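Visits > Workshops & Labs > Open Doors

Filed under: Days out with grippers, arms and other expensive hands

I nearly didn't go to the Silona open day at all. The train to Murkgate takes an age, it was July, it was sticky, and I'd already been to one robot do this year where the robot stood behind a rope and waved at us. But Vy Vi had been on at me for weeks (she went last year and came back with a tote bag and opinions) so off I went with a cheese roll and a notebook, and I'm very glad I did!

First thing to say is that it's much smaller than the website makes it look. You come in past a goods lift, sign a sheet, get a sticker, and then you're more or less standing in the workshop. There were two long rooms and a little one, plus a set of mocked-up living spaces at the back that I'll get to. Coffee was from an urn and was terrible. Biscuits were excellent.

The morning was all grippers. They'd put three of them on identical arms along one bench, same controller behind each, same tub of odds and ends in front, and you could queue up and drive whichever you liked. I cannot tell you how rare that is. Usually you get a gripper on its own doing the one thing it's good at, and you go home thinking it's marvellous.

The first was the Vanar, a plain two-finger parallel job with rubbery pads. It opens to 87 millimetres and it is about as exciting as a pair of kitchen tongs, and I loved it. You point it at a thing, it closes, it has the thing. I picked up a tape measure, a wooden block, a beaker (upside down, but still) and a tin of travel sweets. Where it falls down is anything flat. I spent a good five minutes chasing a bank card across the bench and in the end I pushed it over the side, to some applause from the queue.

Next along was the Khổng, which has four soft fingers that puff up and curl in. Lovely to watch, a bit like a sea anemone having a think. It handled a ripe peach without leaving a mark, and a bag of crisps too, which the Vanar had crunched for the chap in front of me. But it's slow, and it weighs 643 grams before it has picked up anything, so on a small arm you've used up a fair bit of what you can lift. It also hisses. I asked whether the hissing could be got rid of and was told it could be "moved", meaning you put the compressor in a different room. Fair enough.

The third was Silona's own hand, still without a name, five fingers and a thumb that goes nearly all the way across. I'd expected this to be the star turn and I was hopeless at it. There's a glove, and you put the glove on and the hand is meant to follow you, but my fingers are short and the glove isn't, so the little finger kept wandering off on its own. A girl who can't have been more than twelve had a go straight after me and screwed the lid on a jar at the first attempt. I went and had another biscuit.

If you'd pinned me down at lunchtime I'd have said the Vanar for nearly everything, the Khổng for fruit, and the hand for people with longer fingers.

Lunch was sandwiches on the loading bay. I ended up in a long chat about controllers with a couple of people from a packing firm who were there to spend real money, unlike me. Their line was that they'd pay more for a controller that starts up quickly after a stop than for one with cleverer planning, and when I asked how long theirs took they both pulled the same face. Silona's box came back in the time it takes to say so, but it had nothing much hanging off it. They wanted to see it with a conveyor and two cameras and a light curtain before they'd believe anything, and they had a printed list of questions in a plastic wallet. I do admire that.

The afternoon was cameras and I'd been looking forward to it less, because a camera demo is usually a screen full of coloured dots and a man saying "point cloud". This was better. They're comparing where to put the thing: up on the ceiling, on the wrist next to the gripper, or at head height looking down over the hands, the way you'd see a job if you were doing it yourself. Same task, different viewpoints, all played back side by side, and you could pause it and argue.

Ceiling is tidy but the arm gets in its own way. Wrist is brilliant for the last few centimetres and useless before that (you're forever looking at a close-up of the table). Head height is the one I came round to. You lose things behind your own forearms, but you do see both hands at once, and you see the stuff round the job as well as the job itself, and that turns out to matter a lot when the job is in somebody's living room and there's a telly in the way.

Cloth was the big theme of the session. Everyone in this game seems to have decided that cloth is the exam you have to pass, and I can see why: a block is a block whichever way up it is, but a rag has no proper shape, it's different every time you let go of it, and half of it is always hidden underneath the other half. Add a shiny white tray and a glossy floor and some of the depth cameras simply gave up and drew a hole. One hand on the cloth and the other one steadying yourself against something solid is how most of us would go at a tight corner, and it's a surprisingly hard habit to teach.
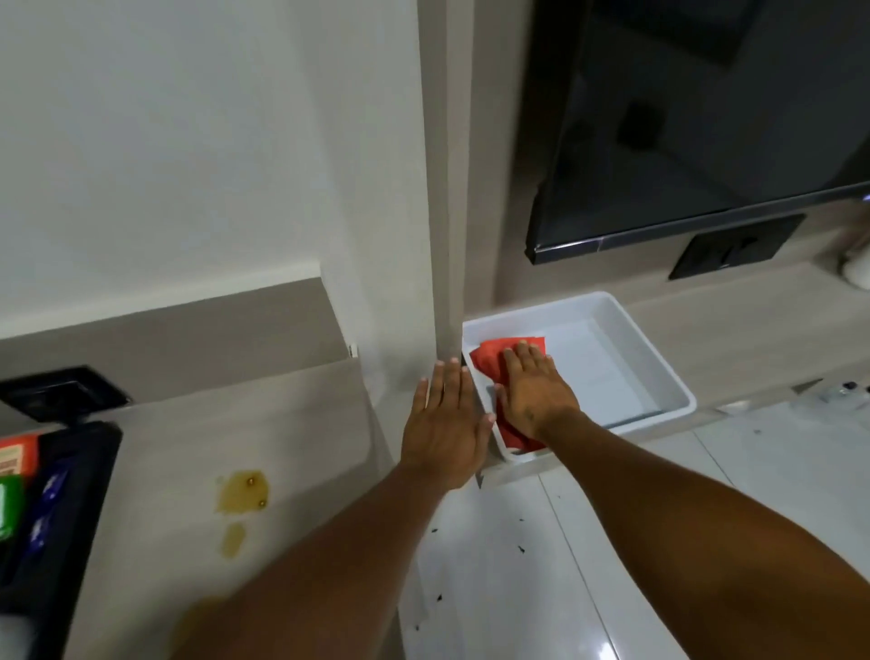
Vy Vi reckons I'm too soft on head height, and told me so when I rang her from the platform. She says it's fine as long as you keep your head still, and that last year she watched one lose track of a tea towel every time the neck moved, so she'd have a wrist camera as well and put up with the extra cable. Her other point was that people fuss over the camera when half the trouble is in the lighting, and that anybody testing on cloth ought to be made to do it again with the blinds up.

She may well be right about the blinds. The back rooms at Silona have no windows at all, and I did wonder how any of it would get on in my kitchen at four in the afternoon with the sun coming straight in over the sink. I asked, and they said they'd like more daylight too but the landlord had views.

What did impress me was how dull they were willing to be about results. There was a big sheet on the wall with 570 cloth attempts on it, each one a little square, filled in if it had worked and left blank if it hadn't, and a good many were blank. Whole runs of them in places! You could see a patch near the bottom where they'd swapped to a slippery fabric and it had all gone to pot. I've been to bigger places with shinier floors where I couldn't get anyone to tell me a single thing that hadn't worked.

I had another go with the Vanar before I left, this time on a folded duster, and found out for myself what the fuss is about. You can pinch a corner well enough if there's a corner sticking up. If there isn't, you end up jabbing at the middle and hoping for a wrinkle. The Khổng was better than I'd expected here, as the soft fingers sort of gather the fabric in as they curl, and you come up with a fistful. Not much good if you wanted it by the edge, mind. The hand with the glove could do it properly, flat palm down and then a pinch, when driven by the woman who looks after it. When driven by me it patted the duster very gently for a bit and stopped.

So my lunchtime ranking went out of the window. For hard things of a sensible size I'd still take the Vanar and not think twice. For cloth I'd want the hand, a smaller glove, and a month to practise. I'd like to see all three again with the same driver for the whole lot, because I'm sure half of what I was comparing was my own patience, which had worn fairly thin by the duster.

A few practical bits if you fancy the next one. It's free but you do need to book. The step-free way in is round the side by the bins and the sign for it is tiny, so ask. Wear shoes with closed toes or they'll put you in a pair of overshoes that make you skate. The queue for the grippers was shortest in the half hour before lunch, when everyone had gone to look at the cutaway gearbox (worth a look too, but it doesn't do anything). Bring your own awkward object if you've got one, they were very keen on that, and there was a prize for the worst. It went to a whisk.

I got a tote bag as well. It's a better colour than Vy Vi's.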